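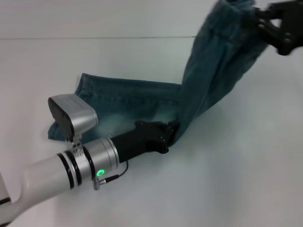

Yeison Cuadros
Road Safety Section, Fontes. Received 17 November 2024

3. Crash records on the Lostden road

Police files for the Lostden road list 132 crashes over the study period, six of them fatal. Most happened on the descent into Plonby, where the shoulder narrows and the guardrail stops short of the second bend. The road carries 3,000 vehicles a day at the lower counter. Single-vehicle run-offs were the most common type, and in five of the fatal crashes the vehicle left the road on the outside of a curve. 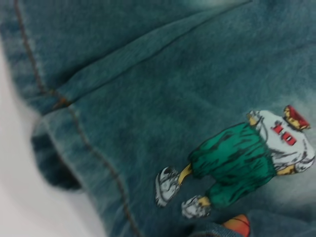
Figure 1. Denim, close view, with contrast topstitching.

Files were coded by light condition, surface and vehicle class. Where the attending officer gave no estimate of speed, the field was left blank -- we did not infer it from damage. Minibuses and light trucks were grouped together, as the older forms do not separate them. Location was taken from the nearest kilometre post, which limits what can be said about individual bends. Crashes reported only to an insurer are not included. A resurfacing job in October changed the centre line near Plonby, and records after that work are treated separately in Section 4.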